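Speaker notes - "Asking for the file: what we learned from public procurement requests in Fornton"
Evening session, community hall, start 18:30. Keep to 30 minutes, then questions.

Opening
Good evening, and thank you for coming after work. I speak slowly tonight because English is my third language, so please stop me if a word is wrong or not clear.
I work for Vindar, a small association which reads public contracts. We have two paid people and we share one office with a bicycle repair shop. In August we finished reading the contracts of the town of Fornton for the school heating program. Tonight I want to tell how we got the papers, what was in them, and what you can do in your own town.

Slide 2 - The first request
Our first letter was too polite and too wide. We asked for "all documents about heating." The town answered on the last day allowed and said the request was not specific. They were right, I must say.
Second letter: we asked for the signed contract, the list of bidders, the scoring sheets, and every change made after signing. Four items, each with its own number in the letter.
Read the second letter aloud. It is short. The printed copy is in the blue folder.

Slide 3 - What came back
3588 pages, on paper. No index. Many pages were copied twice, and the scoring sheets were in between invoices for window cleaning.
Pause here. People usually want to ask who paid for copying. Answer: we did, and later we got half of it returned after a complaint.

Slide 4 - What was in the papers
The contract went to Malinowski, a construction firm. There were two other bids. One was rejected for a missing stamp, and the stamp is there, on the back of the page.
After signing, the price was changed 43 times. Each change was small and under the limit where the council must vote.
Be careful with this slide. We do not say there was a crime. We say that the council did not see these changes, and that residents should be able to see them. If somebody asks me if it was corruption, I answer that the regional auditor has our report and will decide.

Slide 5 - Answer of the town
The town hall first said that publishing the changes would hurt the business secrets of the firm. We appealed. The appeal took five months. The decision says that a price paid with public money is not a business secret. Read only the second paragraph of the decision, the rest is very long.
Since then the town puts changes to contracts on its website. The search does not work well, but the papers are there.

Slide 6 - Where to file
Go through the order: the office which holds the paper, then its superior, then the information commissioner, then the court. Most of our cases ended at the second step.
Say the deadline for appeal two times. People write it down wrong.

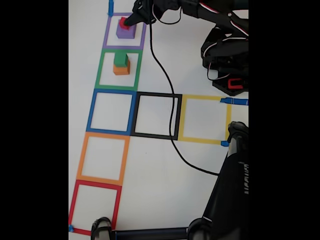
Slide 7: Colored tape squares on a white tabletop.

Slide 8 - Sustmont
Sustmont is our shared archive. Anybody can send a request letter and the answer to it, and we remove home addresses and phone numbers before it goes online. We have now almost 1000 letters. You may copy any of them and change the name of the office.
Show the search by type of contract, if the connection in the hall is good. If not, use the printed screens.

Slide 9 - Protection of people who talk to us
Do not send us original papers. Do not write from your work e-mail. If you are an employee of a public office, come first to our legal hour and we talk about it in person.

Questions
Expected: cost of an appeal, how long it takes, can a request be anonymous. For the last one, say that rules are different by office and I will look it up.
Leave the sign-up sheet by the door and collect the blue folder before leaving.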